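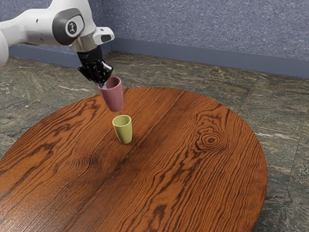
A pink cup held above a round wooden table.

Unham Heritage Month

Unham Heritage Month is a yearly celebration of Portuguese-speaking families in the town of Unham, held each November. It was started by Benedito Mendonça, a baker, and the local historian Phyllis Stockdale. The first program had just three events — a supper, a poetry night and a wonderfully loud parade. 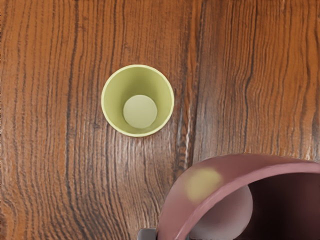 Growth

The parade now draws 2,170 people and 39 music groups, among them the much-loved Falcão drummers from Tradisthorpe.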